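Careers and open calls > Paid testing > Robotics

Call for testers: Flistus tabletop arm kit, second round

Minix is looking for people to test the second version of Flistus, our robot arm kit for small rooms and small budgets. The work is paid, it is part time, and you do not need to be an engineer. The testing takes place at our workshop in Durkirham, on the ground floor of the Nagano building, beginning in June.

We are a small company and we write our own advertisements, so please forgive if this one is longer than usual. We prefer that you know what the job is before you send us your application. In the first round some people came with the wrong idea and left after one morning, and this was a pity for them and for us.

What is Flistus

Flistus is a kit with one arm, one gripper, a rail to fix it on, a white table top with holes already made, and the software to control everything. The buyer receives the parts and builds the station alone, following our printed guide. Most of our customers are teachers at technical colleges, small research groups, and people who wish to learn at home. They buy the kit to teach the arm simple tasks with their hands, by guiding it, and then to let it repeat and improve the task.

The first version has been on sale for some time. Customers told us that the arm itself is good, but the guide is hard to follow and the control software asks too much from a beginner. The second version must solve this. We cannot judge it by ourselves any more. We know the kit too well and our hands do the right thing before we have read the page.

What you will do

A tester works in shifts of four hours. In each shift you will sit at one station and control the arm through a list of tasks. The list is called a task sheet, and each line is one short action, for example "take the banana and put it on the plate", or "move the cup next to the measuring cup". You try the action, you mark the result on the sheet, and you write one or two sentences about how it went. After that you put the objects in new places and go to the next line.

We use toy kitchen objects for nearly all the tasks. They are light, they are safe if they fall, and they have many different shapes, so the gripper must deal with round things, flat things and things with long handles. We have also tasks with doors and knobs, and they are the most difficult for beginners.
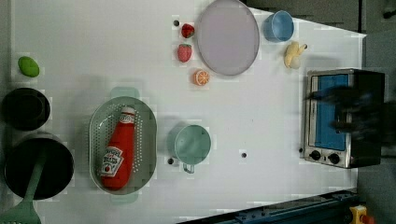

A kitchen task on the Flistus table, with the gripper moving over the toy oven.

Your notes are more important for us than your results. If you fail an action ten times and you can tell us what you expected to happen each time, this is a very good shift. If you succeed in everything but write only "OK" on each line, we learn very little. Please think about this before applying, as some people like to work with their hands and do not like to write at all.

In your first week you will also build one kit from the closed box, using only the guide. A member of our team will sit in the same room but is not allowed to help you, except in matters of safety. When you come to a page which is not clear, you put a coloured sticker on it and continue as well as you can. We will rewrite the guide from these stickers. Building the kit took one of our first round testers two full shifts, and another one finished before lunch. Both are fine.

What you will not do

You will not write program code. You will not repair the arm; if something breaks or makes a strange noise, you press the stop button and call us. You will not sell the kit or speak with customers. We also do not ask you to say nice things about Flistus in public, and your pay does not depend on your opinion of it.

Who we are looking for

We have 24 places in this round. We would like a mixed group, and we keep some places for people who have never touched a robot. Please apply if you

- are 18 or older and can work legally in this country
- can read and write English well enough for simple notes (our own is not perfect either)
- can come to Durkirham for at least two shifts each week, for the whole round
- can sit at a table for one hour without a break and use both hands
- are patient with things that go wrong many times in the same way

It is useful, but not required, if you have taught a class, repaired machines, cooked in a professional kitchen or assembled furniture for other people. A tester with experience in robotics is also welcome, but please tell us clearly in your application, and we will give you a different task sheet.

If you cannot use both hands, or if you need a higher or lower table, write to us anyway. We have one station with adjustable height, and we would like to know how the kit works for more kinds of users. The same is true if you are left-handed. The first guide forgot left-handed people completely.

Pay and hours

The pay is 95 pounds for each shift of four hours, including one break of twenty minutes. It is paid at the end of the month to your bank account. The introduction, which takes one full shift, is paid the same. Travel costs inside the town are not covered. If you come from farther away, ask us before you buy a ticket, and we will tell you if we can help.

Morning shifts start at 8.30 and afternoon shifts at 13.30. You choose your shifts from a calendar, two weeks in advance. If you are ill, tell us by telephone before the shift starts. We do not pay for a missed shift, but you will not lose your place because of one or two of them.

Testers who complete the round may buy a Flistus kit at half price. It is only an offer and you do not need to decide before the end.

Safety and privacy

Before your first shift you will receive a safety introduction. The arm is slow in test mode and its force is limited, but it is still a machine. Long hair must be tied back, and loose sleeves and bracelets are not allowed at the station. Each station has a stop button within reach, and you may press it as often as you want. We never complain about a stop.

The stations record the movements of the arm and pictures of the table. Your hands may be in these pictures. Your face and your voice are not recorded. We use the recordings to improve the software and to prepare examples for the guide. You will sign a form about this at the introduction, and you can ask for a copy in advance, if you want to read it at home. Your written notes are stored under a number and not under your name.

How to apply

Please send us a short letter, one page at most, with these points:

- your name and a telephone number
- the shifts which are possible for you, morning or afternoon
- whether you have used a robot or a similar machine before
- a description, in five or six sentences, of how you would explain to another person to open a jar

The last point is not a joke. We read it with great attention, and it tells us more than a CV. There is no correct answer, and please do not search for one. A CV is not necessary, but you may add it if you have one ready.

Write the reference 1604 on your letter if you apply as a beginner, and 1406 if you have experience with robots. The two numbers are easy to confuse, we know, and we will change them next time. Letters can be left at the Minix reception in the Nagano building or sent through the contact form on this website. Choose "Flistus testing" from the menu, otherwise your message goes to the sales team and it can take longer.

We answer every application, also when the answer is no. Suitable applicants will be invited for a visit of half an hour, where you can see a station and try the arm yourself. You can bring your questions to this visit. If you do not like the work after you have tried it, please say so, and there will be no bad feelings.

Applications are open until all places are filled. After this we keep a waiting list, and people on the list will be asked first if a tester leaves the round.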